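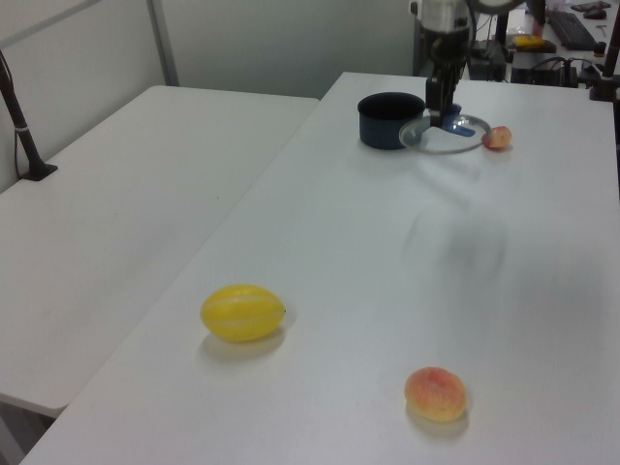

Give us the old map editor back and I will forgive everything else, wrote one player under the news that Fellach 2 is coming in December. Many others in the same thread agreed, and within the evening the studio Olby had an answer for them: the editor is returning, and it will be part of the base game on the first day.

Olby confirmed the release window in a post on its website, together with a list of features. The announcement was probably planned for a later moment. In the morning, players noticed that the store page of the game had opened for a short time and then changed to a 404 error. By then the text of the page was already copied to several forums, and the studio decided to publish its own version in the afternoon.

Fellach 2 is a turn-based strategy game set in the same mountain country as the first part. The player leads a small trading town through a number of winters, makes contracts with the neighbors and, when the contracts fail, defends the passes. The new campaign is played from the side of the river towns, which in the first game were only opponents. Olby writes that a full campaign takes up to 100 hours, if the player also finishes the side contracts.

The biggest change concerns the winter itself. In the first game, snow closed the roads on a fixed turn, and experienced players could prepare for it without much thought. In the sequel the weather moves across the map, so one pass can be closed while the next valley is still open. The studio says that it tested several versions of this system and chose the slowest one, in order that a player always has one turn of warning.

There are 40 maps in the game at release. The old editor has been rebuilt for them, and maps which were made by the community for the first Fellach can be imported, though the author has to place the weather zones by hand. Olby will publish a guide for this before the release.

The publisher Sowerby is responsible for the PC version and for both console versions. All of them should come out at the same time. The price was not mentioned in the post, and the store page, which is now online again, does not show it either. Pre-orders are not possible for the moment. 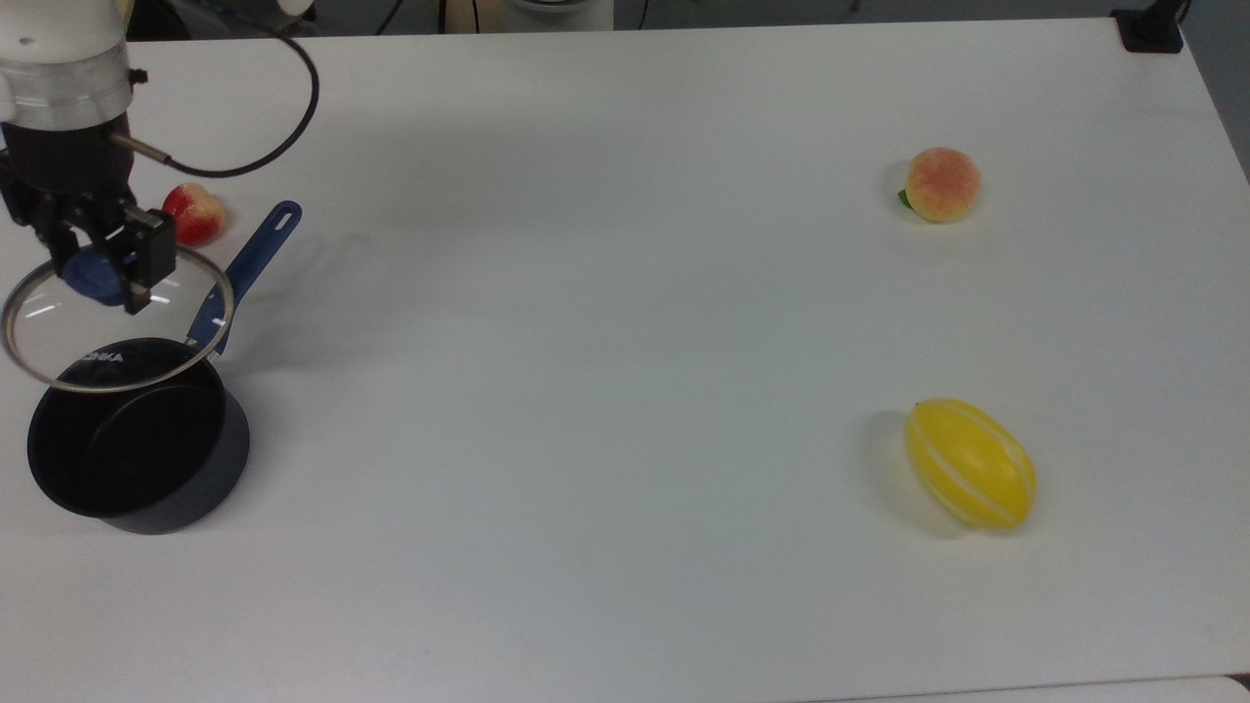
Can the saved games from the first Fellach be used in the sequel? Only one thing is carried over, the name and coat of arms of the player's town, which will appear as a neighbor in the new campaign. Everything else starts from zero. Olby explains that the economy has been changed too much, and that an imported treasury would make the first two winters very easy.

Multiplayer is also mentioned, but with few details. Two players can share one campaign, each with an own town, and they may trade or break contracts with each other. The turns can be played at the same time or one after another – the second mode is meant for friends who are not online at the same hours. Larger matches, as they existed in the first game, are planned for an update after the release. The studio does not say in which month.

For the music, Olby works again with the sound studio Foda, which also recorded the songs of the river towns for the first game. A short piece from the new soundtrack can be heard on the store page, below the screenshots.

A demo is planned for the weeks before the release. It will contain the first winter of the campaign and a limited version of the map editor, and progress from the demo can be continued in the full game. Players who want to be informed when the demo is ready can sign up for the newsletter on the website of the studio.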